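The table project, or what I did with my Monday

11 April 2022

So the junk drawer finally beat me. I went in for a pair of scissors, the drawer came out six inches and stopped, and I stood there in the kitchen with two fingers wedged in the gap feeling around for whatever had flipped up at the back. It was a whisk. Why was there a whisk in there? We have a jar for whisks!

Anyway, that was the end of my patience, and I decided it was time for the table method. If you've been reading since November you know the table method already, but for the new folks: you take ONE category of small stuff, you carry it to a big table, and you only put out a thing or two at a time. You don't tip the drawer out. I used to tip the drawer out, and then I'd get hungry, and then we'd eat dinner on the couch for a week.

The table matters more than you'd think. You want a good stretch of brown wood with a plain wall behind it and no mail on it. Small things look completely different once they're away from their friends. A little white cube with a round hole in it can live at the bottom of a drawer for years and you'd never give it a thought, but hold it over a bare tabletop and suddenly you have to make up your mind about it.

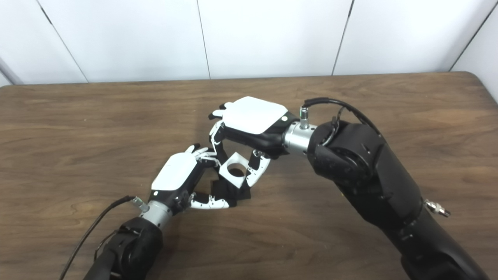 Ifigeneia Galanis wrote to me after the last post to say that she thinks one thing at a time is way too slow, and that she does hers by the handful: grab, look, sort, next handful, and if something's still in her palm after a slow breath it goes in the keep box. She got through two kitchen drawers and a sewing basket that way and was finished before lunch.

I love this and I can't do it. I tried! I grabbed a handful, found a key I didn't recognize, and spent half the morning walking around the house trying it in things. (It's for the old Irka bike lock. The bike is long gone. I kept the key for another hour and then let it go.)

My rules, for what they're worth, are pretty loose. If I know what it is and where it goes, it goes there right now, on foot, even if that's upstairs. If I know what it is and don't want it, it goes in the paper bag by the door. And if I have no idea, it gets a spot on the windowsill until the end of the day, and Orestis gets one look at it when he comes home. One look only, because Orestis Spanos has never met a bracket he couldn't imagine a future for.

Black things are the worst, by the way. I don't know why so many small household objects have to be black. Felt pads, bits of folded cloth, caps off of things, they all turn into one dark lump in the drawer and you can't tell what you've got until it's lying flat on the wood in front of you.

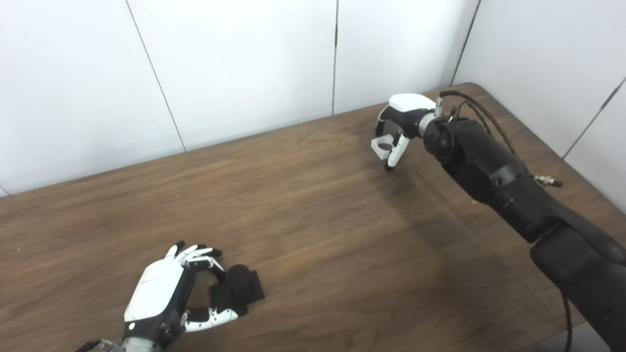 The cloth pile was its own little job. I had glasses cloths from every pair of glasses I've owned since college, plus a drawstring bag from a Flodarik lamp and two of those soft sleeves that come around a new coffee grinder. I kept the bag, which now holds the spare felt pads, and I cut one sleeve up to go under the feet of the plant stand. The rest went to the rag bin.

I did spend a little money, I'll admit it. I bought a set of 12 shallow trays from Christodoulou, the hardware place across from the post office, and they fit the drawer with a finger's width to spare on one side. I'd measured for once! The trays don't have lids, and I'd skip lids if I were you. Anything with a lid on it in my house is never opened again.

Round things go in their own tray, and that's my one firm opinion. Anything short and cylindrical will roll to the back corner the second you shut the drawer, and it'll take a battery with it. Stand it on its end on the table while you're deciding, and keep it well away from whatever else is out.

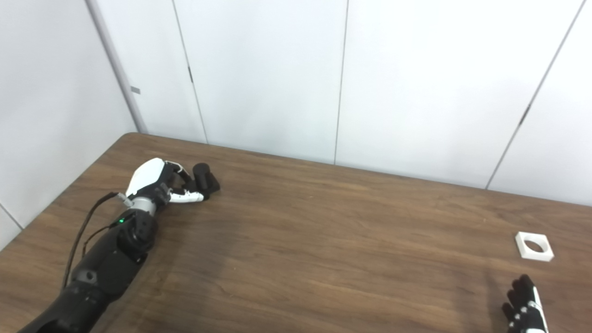

By four o'clock I'd used nine of the trays and the windowsill was full. Orestis took his one look and rescued a hinge, and I let him have it. The other three trays are stacked on top of the fridge, and I have my eye on the bathroom cabinet next, though that one scares me a little. There's a Ruvonley hair thing in there with a cord as long as the hallway.

The whisk is back in the whisk jar. Still haven't found the scissors.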